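February 19, 2026

Off-season diary, and the season is still far enough away that I can lie to myself about it. The entry forms for Drodport went in this morning. Round one is in March, which sounded like ages when I paid the fee and now sounds like a dentist's appointment.

Bike 111 is on the stand with no front end. I ordered fork springs from Hostik before the holidays and they sent me the right springs for a heavier man. I weighed myself after lunch and decided to keep them.

The engine is better news. It has 900 miles on the rebuild and pulls cleanly to the top of fourth. Fifth is a matter of opinion. At Fleldale last fall I lost 2 seconds a lap through the back section alone, and I blamed the tires, the wind and a patch of new asphalt before I got around to the man holding the throttle.

So the winter plan was fitness. I wrote down 12 weeks of it, very neatly, with a ruler. The neatness was the high point. My forearms still give up halfway through a race, and by the last lap I'm pulling the brake lever mostly by asking it nicely.

Went over the Tsegaye Cup rules again tonight. Noise limit is down, entry fee is up, and the trophy is the same size – I checked.
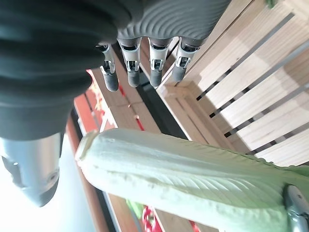 Still to do before Drodport

Front end back on, with the fat man's springs. New brake pads. Find the other glove. Book the ferry before the cheap crossing goes, and wire the lock nuts this time, all of them, including the one I can't reach.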